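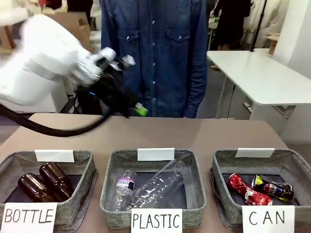 Spent most of August getting the two-arm sorting cell at Dredmont to run through a morning without me standing next to it. Going to write down how it's set up now so I can point people here. First thing is the cable on the left arm. It comes off the gripper, loops down and runs across the table toward the left edge, and how much loop you leave matters more than I expected. Too little and it pulls at the wrist when the arm reaches for the far bin. Too much and it drags over the bottles.

What I do now: arm at full reach to the right, pull the cable until it just starts to lift off the table, then give back a hand's width. Tie it at the base, never at the wrist. Check it again after any change to the reach limits.

The job itself is plain. Glass goes in BOTTLE, clear plastic goes in PLASTIC, cans go in CAN. Gray fabric bins, side by side, in that order from left to right. The signs are marker on paper. Justinas Lapiņa offered to print proper ones and I said wait, the order had already changed twice that week.

Fabric bins are light and they creep. An arm only has to brush a rim and the bin is off its taught spot. We have tape marks under the corners and I square the bins up to the marks before every run. If one has gone soft in the side wall, swap it. Don't stuff cardboard in it, I tried that and the drop height was wrong all day.

Start of day, before power:
wipe the tabletop
square the bins
look at both cables end to end
run a thumb over the finger pads
clear the floor under the table

Then power on, left arm home first, right arm second. Wait for the indicator on each gripper before you send anything. If one doesn't light, reseat the connector at the wrist with the power off. That fixed it 3 times for me and the fourth time it was a bent pin.

Pads. The green ones hold glass well but they pick up sugar from the cans, and once they're sticky the bottle hangs on for a moment after the fingers open and lands crooked. Warm water and a drop of dish soap, dry with a lint-free cloth. No alcohol, it made ours go hard at the corners. I change them when the edge starts to curl and I keep 6 spares in the drawer marked Cusard.
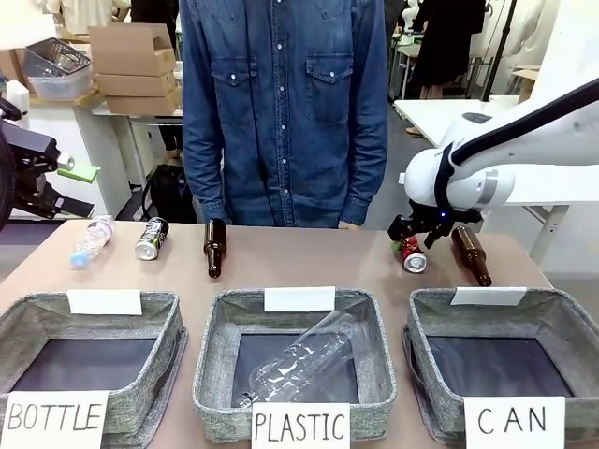 Right gripper pointing down over the red can, left arm at the other end of the table.

Placement before a run: I leave two fingers of space around each item. Lying down or standing up is fine, you want both in the set. What gives trouble is two things touching, so if a can has rolled up against a bottle, move it by hand and start again.

Brown glass next to a can was our worst case for weeks. The fingers need room on both sides and a neck lying at an angle takes that room away. Inese Sepp suggested closing the fingers a bit before going down, just wide enough for a can. Took her ten minutes to change and I haven't gone back.

Grip force. One setting for glass, a lighter one for cans, lightest for plastic. Crushed cans can take the glass setting but I leave them on the can one, it's one less thing to get mixed up. If a plastic bottle pops out sideways when the fingers close, the force is too high or the grip is too near the cap.

Once a week I re-teach the bin positions. Put the tip over the center of each bin, save, then go to the back rim and check that the fingers clear the card clipped there. The cards bend forward over time. Push them upright or the gripper will find one.

Keeping the arms out of each other's way: left arm gets the left half, right arm gets the right half, and the middle belongs to whoever asked first. The other one waits. It's slower but we used to get a protective stop around 4 times a shift and most of those were in the middle.

After a stop, don't just hit resume. Look at what's in the fingers, take it out by hand if you need to with the arm in hold, send both arms home, then start the run over. Mārtiņš Lill has a short version of this written on the inside of the cabinet door. Please don't wipe it off.

Still open: the right wrist has a small click when it turns all the way over. No error, no play I can feel. I've marked the housing and the band with a paint pen so I can see if anything shifts. If you've had the same click on yours, tell me what it was.

Next job is a longer cable sleeve for the left side. Binis had the size we need out of stock, so for now it's the hand's width rule and a look every morning.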